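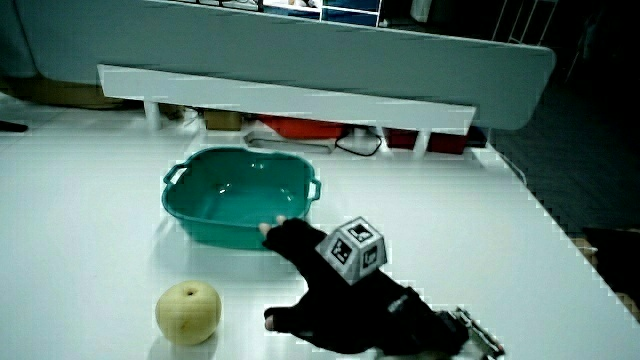
Asian pears: storage and handling FAQ

What temperature should the fruit be kept at?
Between 0 and 1 °C for long storage. A domestic fridge is warmer than this, so expect weeks, not months.

Should pears be washed before storage?
No. Wash immediately before eating. Moisture trapped at the stem end encourages mould.

Do they ripen after picking?
Very little. Unlike European pears, they are picked ready to eat and stay crisp.

What does a Prudora tray hold?
One layer of fruit, stems up. The maximum load is 12 trays to a stack. Individual fruit of 300 g or more should go in the deep tray.

Why is there brown marking on the skin?
Usually rubbing in transit. The skin is thin and marks easily. Flesh underneath is normally sound; cut one to check.

Can they be stored with apples?
Keep them apart. Apples give off ethylene, which shortens storage life.

Can they be frozen?
Yes, sliced or puréed. Texture is lost on thawing, so use them in sauces or baking.

How do I report a damaged delivery?
Email Ratree Siriwan at the packing office before 16:00 on the day of arrival, quoting the batch number. Late reports are handled as general enquiries.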